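LARBRIDGE FAMILY FUND — NOTES OF THE GENERAL MEETING

Held 15th December, upstairs room, Erkitz Street. Start was late, heating engineer still on the stairs.

Chair: Wycliffe Massawe. Notes: V. Kostiuk (Vsevolod Kostiuk for the bank's purposes, they asked for the full name somewhere in these).

Apologies read out. List is with the attendance sheet.

1. Last minutes

Agreed, with one change. Item 4 said the fund "will pay" for the second hearing aid fitting. Should say "has offered to pay". The family hadn't accepted at that point. They have now. Signed.

2. Matters arising

Petrol claims — form is finally one side of paper. Old forms still good until the end of January, then no.

Translation of the leaflet: Amharic done, Polish done, Tagalog being checked by a second reader. Printer wants all three together or he charges set-up twice. Wait.

Locked collecting tin at the Panyasiri restaurant: emptied, counted by two people, paid in. They would like a bigger one. Agreed.

Letter to the hospital transport desk: no answer. Wycliffe to ring, not write again. 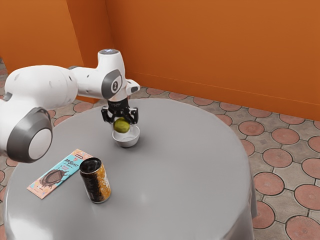
This page last changed: 15th December, by VK

3. The Bevura appeal (main item)

Background for those who missed November. Girl aged 2, needs surgery on both hips, then a cast, then a long spell of physio. Surgery itself is covered. What isn't covered is nearly everything round it: lodging near the hospital for the mother, the adapted car seat that fits over a cast, mother's lost wages, physio after the first block runs out. Family name stays out of these notes and off the web page. Appeal is called Bevura after the house they live in, that was the mother's choice.

Position so far. Appeal page up. 34 gifts received, plus the tin. Nothing has been paid out yet apart from the deposit on the car seat, which was 400 and came from the general fund as a loan to the appeal. To be paid back when the appeal account opens properly. Meeting confirmed this was in order, afterwards, which Wycliffe said is not how we should be doing it. Noted. In future two signatures BEFORE.

Lodging. Two choices. Hospital's own parents' house is cheap but they can't promise a room past the first week. The other is a rented room at 504 for the month, ten minutes on foot, ground floor, shared kitchen. Long discussion. Points made:

— a month is likely too long, the stay may be shorter
— but she can't be told on day eight to find somewhere else
— could we hold the room and get part back? Landlady says no part refunds, but would let us pass the room to another family if we had one
— we may well have one (see item 5)

Agreed: take the rented room. Still put her name down at the parents' house in case. Kostiuk to pay the deposit once date of surgery is confirmed in writing and not before.

Lost wages. Harder. Rules say we pay costs "arising from treatment" and don't mention wages either way. Read the clause out twice, no clearer the second time. We did it once before, for the father of the boy with the burns, but as groceries and the electric bill and not as cash. Several people felt it should be the same again, simple and the receipts are easy. Others said it's a bit much asking a grown woman to hand over her till receipts for nappies. Went round for some time.

Agreed in the end: a fixed weekly amount for the weeks she's off work, payed straight to her, one short letter from her saying the dates. No receipts. Amount to be set by the officers once we know what the employer is doing, she thinks they may give her some paid leave but has nothing on paper. Rule to be tidied at the AGM so we're not arguing it each time.

Physio. First block is on the hospital. After that, waiting list. Private sessions could fill the gap. Nobody present could say how many would be needed so no figure put on the page. Kostiuk to ask the physio department for a letter, even a vague one. If money left after lodging and wages, it goes to this before anything else. Agreed without a vote.

What if we raise too much? Came up last time with the eye appeal and we had two cross emails. Page must say plainly that anything over goes to the general fund and helps other families. Wording:

"If more is given than this family needs, the rest will be used by the Larbridge Family Fund for other children in treatment."

Agreed. To go near the top, not at the foot in small type.

Photos. Mother is happy for one with the child's face turned away. Discussion of whether that brings in less. Probably does. Stays as she wants it. No hospital bed pictures, no tears, old rule, still stands. Anybody sharing the appeal on their own pages to use our picture and our words and not write their own version. There's already one going about saying the child "may never walk", and no doctor has said that. Wycliffe to ask for it to be taken down, politely, they meant well.

Updates. Once a fortnight is enough. Mother not to be asked for updates during the week of surgery. Short text from us: "surgery has taken place, thank you", and only when she says so.
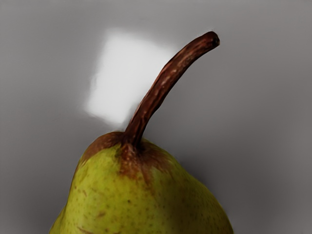

Wycliffe then read out a message left under the appeal page by a donor who signs as Dorrit: I gave to your last appeal and never heard how he got on. I'm not asking for my money back, I'd just like to know whether the boy got home. It would make me more likely to give again, and I don't think I'm the only one.

General feeling was she's right. Boy did get home, in the summer, and we never put a line up. Bad show. Kostiuk to write to her, with the family's permission, and to add a closing note to every past appeal where the family says yes. Where they say no or can't be reached, page to say "this appeal is closed" and how the money was used, no more. For appeals where a child has died the family decides everything, incl. whether the page stays up at all. One page to come down now at the parents' request.

From now on closing note is part of the job, whoever opens an appeal closes it.

4. Money

General fund healthy enough, lower than this time last year. Full sheet was handed round, ask if you want one. Main points:

Standing orders steady. A few lost, a few new.

Card fees on the appeal platform gone up. Looked at moving. Other one is cheaper but holds money longer before paying out, and that's no use when a landlady wants a deposit. Stay put, look again in spring.

Gift Aid claim not sent yet. Sorry. Will go in before the end of January. Some of the declarations have no postcode and can't be claimed, please, PLEASE check the form is filled in before the person walks off.

Loan to Bevura appeal as above.

Cheque book: still one cheque missing. Stopped at the bank to be safe.

5. New requests

a) Family with twins, one on dialysis. Wants help with lodging near same hospital. Could take on the rented room if Bevura finishes early. Visit to be arranged. In principle yes.

b) Request for a wheelchair for a man of sixty. Sympathy but we're a children's fund, rules are clear on that. Pass on to the Tuesday — sorry, to the lunch club people, who have a loan store. Kostiuk to ring him, not fair to send a letter.

c) School asking for a talk. Wycliffe will do it. Younger years only want to know about ambulances apparently.

d) Request by email, no name, no hospital, wants money sent abroad same day. Not answered. If you get one of these send it on and don't click.

6. Coffee morning

Date in January, hall not confirmed. Raffle as usual. No home-made jam this time, after the business with the lids. Card reader to be charged the night before (it wasn't, last time, and people went off to find cash and some didn't come back). Need someone for the door and someone for washing up. Sheet going round, three names so far and one of them is the same person twice.

Suggested we take the Bevura leaflets to it. Yes, if printed. Put on the door table and not on every table, people have come for coffee.

7. Visiting families

Reminder, two people on a first visit, always. Don't promise an amount. Don't say "I'm sure we'll be able to". It was said in one case and then the family had counted on it, and we had to find it.

Checks are due for renewal for four of us. Forms with Kostiuk. Until it's back, no visits.

8. Any other business

Key to the cupboard. There are supposed to be three. Look in your coats.

Question whether meetings could start earlier, for people with children. Try half an hour earlier next time and see.

Thanks to the choir for the collection after their concert. Card to be sent, passed round for signing, one side got tea on it.

Someone asked if we could have the notes up sooner. Doing my best, these are going up tonight.

9. Actions

WM — ring transport desk; ask for the wrong post to be taken down; school talk; bigger tin to restaurant
VK — room deposit when date confirmed; physio letter; reply to Dorrit; closing notes; Gift Aid; ring the gentleman re wheelchair; new wording on page
Officers — weekly amount for mother
Everyone — keys, postcodes, names for the coffee morning

Next meeting in January, date by email when the room's booked. Closed at ten to nine, lights off by Wycliffe.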